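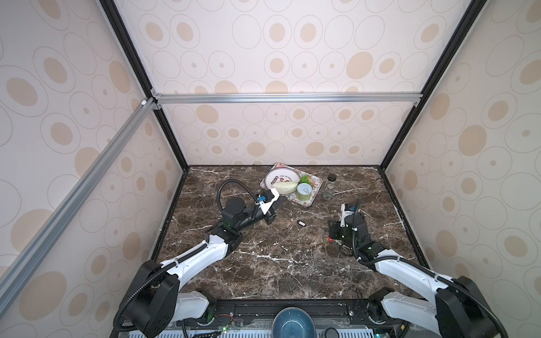

*Cell 4, Clerkstead: both arms on the front rail, tray and plate set out for a kitchen task.*

# Cell Technician (two-arm tabletop cells), Clerkstead

Akura is looking for a technician to set up and maintain the tabletop cells at its Clerkstead site. The post is full time, on site, and reports to Bernardo Salgado. It covers day-to-day upkeep of the cells and first-line repair. Programming of tasks is handled by a separate group and is not part of the role.

Each cell has two arms on a common mounting rail, an aluminium extrusion upper structure and patterned enclosure walls. Cell 4 is the one used for training new starters.

## Duties

- Check rail bolts and base fixings to the torque sheet at the start of each shift. Mark any that have moved.
- Inspect cable conduit on the lower links and replace broken clips. The conduit must stay fastened along the link. The loop at the wrist must clear the gripper through the full range of joint travel.
- Home both arms, check the zero offsets and log them. An offset that drifts on two consecutive days is reported before the cell is released.
- Strip, clean and refit grippers. Finger wear is measured every 30 running hours.
- Swap wrist motors and elbow joints from stock. Failed units go back to Mutham with the fault sheet filled in, including the joint number.
- Square up the extrusion frame after any wall change and retighten the corner brackets.
- Lay out props from the task card and clear them at the end of the run.

## Required

- Two years' bench or field work on small electromechanical equipment.
- Crimping, soldering and fault finding on low-voltage wiring with a multimeter.
- Able to read an exploded drawing and write a fault report another shift can use.
- Comfortable working at a Linux command line for homing and logging. Scripting is useful but not needed.

## Terms

Shifts are 11 days in every three weeks, earlies and lates in rotation. Annual leave is 23 days plus bank holidays. The first month is spent on Cell 4 with Jaime Rebelo, followed by a practical sign-off: one wrist motor change and one full re-home, both logged. The post starts in July.

## To apply

Send a CV and one page describing a repair you carried out, including what you measured and what you replaced. Quote reference AK-894. Applications without the repair page will not be read. Shortlisted applicants will be asked in for a half-day bench test at Clerkstead; travel from Ayala is paid at the standard rate.

Posted April 8, 2026.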